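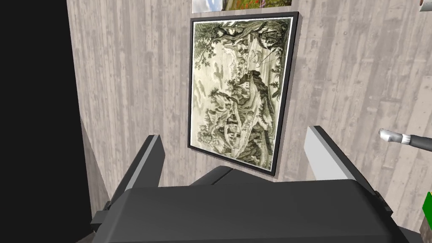 Small Business Talk > Restaurants and Food Service
Thread: Supplier minimums have doubled, what are you doing about it?

fryer_laundry
October 18, 2024
Our produce and dry goods come through Waltari. Until last month the minimum drop was a number I could hit by accident. Now it's $300 a delivery, and anything under that gets a "route fee" that nobody on the phone can explain to me, including the man whose job is explaining it. We're a lunch place. Soup, sandwiches, one pie. I do not need $300 of onions.

Has anyone talked them down? Or moved to Pedska?

marge_at_the_pass
We moved to Pedska in January. Prices are a little better, the lettuce is a little worse. They have a minimum too, they just call it a "target," and if you miss it 2 weeks running your delivery slot moves to 5 in the morning. I am now very good at hitting the target.

ebaptiste
I drove for a distributor before I opened my own place, so let me be the unpopular one. A truck stop costs the same whether I'm dropping six cases or sixty. Fuel, driver, the half hour looking for whoever has the key to the back door. The small accounts were being carried by the big ones, and a lot of the big ones closed or cut their hours. They aren't doing it to be mean.
- Emmett Baptiste

fryer_laundry
Emmett, I accept all of that and I still don't need the onions.

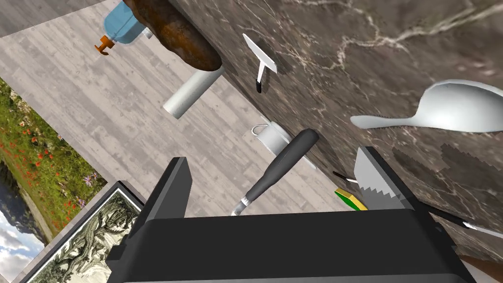

What I did do last night was go through a year of invoices at the kitchen table, which my husband described as "a nice evening in." If we'd been paying the fee all along on the short orders, it comes to $3972. For us that's a dishwasher. The machine, I mean. The person costs more and has opinions.

tworoundtables
Have you asked the place next door? We split orders with the Vieira bakery on our block. One account, one drop, we sort it out on the sidewalk with a hand truck. Clears the minimum every time.

marge_at_the_pass
And whose name is on the account when the bakery is slow to pay?

tworoundtables
Mine. They've been late once. They paid me in rolls while I waited. I've had worse creditors.

ebaptiste
Check your terms before you try that. Where I worked, splitting a drop could get both accounts closed. I thought it was a dumb rule and I enforced it anyway.

coldsidekev
Just order every other week and buy a second fridge. Used ones are everywhere right now, for sad reasons. I got an Evex reach-in from a place that shut down and it hums like a church organ but it holds temp.

marge_at_the_pass
Two-week-old parsley, Kev?

coldsidekev
Obviously not the parsley. Parsley I get at the supermarket like a civilian.

ebaptiste
The fridge isn't free to run either. Put the power bill next to the route fee before you go shopping.

fryer_laundry
OK, update. Called Waltari again and got a different rep. She'll waive the fee if I go to one fixed drop a week and order by noon the day before. It still has to be $300, but one bigger order I can manage if I move the paper goods over to them. So they get my napkins and I get to keep my onions at a reasonable level.

I also asked the sandwich shop next door about sharing. He said he'd think about it, then asked what I pay for tomatoes. I said I'd think about it.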